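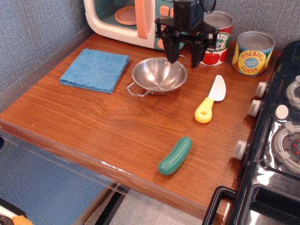 Page last changed: Thursday, December 19, 2024

The small kitchen should look like a kitchen

I want to write in defense of the ordinary toy kitchen. I mean the one with cans that have names on them, a bowl made of metal, and a cloth you can fold.

In October I visited the toy hall in Geerts, where the big makers show what they will sell in the next year. I walked there for 5 hours and my feet were hurting very much. Almost every play kitchen I saw was of the new kind. It is beige or light gray. The cans are cylinders of one color, with no words and no fruit. The microwave is a box with a circle drawn on the door. A lady at the Brorel stand explained to me that this is better for imagination, because the child can decide what is inside the can. I listened politely and I did not agree, and on the train home I disagreed more.

A child does not start from nothing. My daughter, when she was four, did not play "cylinder." She played "tomato sauce." She knew the red tomato on the label before she could read one letter, and she was very strict about it. The pineapple can was for guests. The tomato can was for normal days. If I took the wrong one, I was sent back to the shelf. How can you be sent back to the shelf when all the cans are beige?

Also the words are important. I learned English as an adult, and I remember well how I stood in the supermarket of a new country and learned from the labels. Tomato sauce. Pineapple slices. The word "slices" I have from a can, and not from my teacher, who was otherwise a good teacher. When a toy can has curved red letters and yellow fruit, the child gets the picture and the word together, many times in one afternoon. I cannot understand why we would remove this and then buy a separate box of word cards from the same company.

My second point is about material. A small bowl of stainless steel is not an expensive thing. It shines, the light makes rings inside it, and a spoon in it makes a noise that parents do not love. I do not love it either. But a plastic bowl painted in silver is a sad object, and children know the difference at once. The same with the cloth. Many sets today have a "towel" made of printed cardboard. Please give the child a piece of real terry cloth, blue or any color. It is allowed to fray a little. She can put the pan on it as we do at home, she can wipe, she can fold it badly.
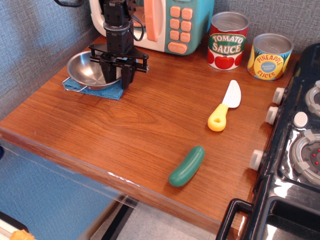
Cans, cucumber and knife on the counter, with the pan on its blue cloth.

I am not against plastic in general. A cucumber of plastic is fine, a real one would be a problem by Wednesday. A knife with a white plastic blade and a yellow handle is a good toy knife, and I prefer a strong color there. And a toy microwave must be of plastic, I suppose, and it should have buttons. I counted nothing at the hall, but I noticed how many had no buttons at all. The button is the whole pleasure of a microwave! You close the door, you press, you wait, you say "hot, hot." I like when one button is wider than the others, so that the small finger goes to it first.

People will tell me that the old kind is ugly. It is true that the colors fight. Peach next to teal, a green cucumber, a yellow handle, and the two cans which try to be louder than everything. In my living room in Sostside it did not look nice, and I moved it behind the sofa when we had visitors. But my own kitchen also does not look like the catalog. The real cans in my cupboard fight too.

There is the matter of price. The Drumo kitchen, which won a design prize at the hall, costs 2000 with all its parts, and the cloth is extra. For 80 I could put together a better afternoon from the second-hand shop: two cans, one steel pan, a microwave that somebody's child has grown out of. I would wash everything and bring the towel from home.

So my request to the makers is a modest one. Print the labels again, and print them so that they can be read from the floor, where the customer is sitting.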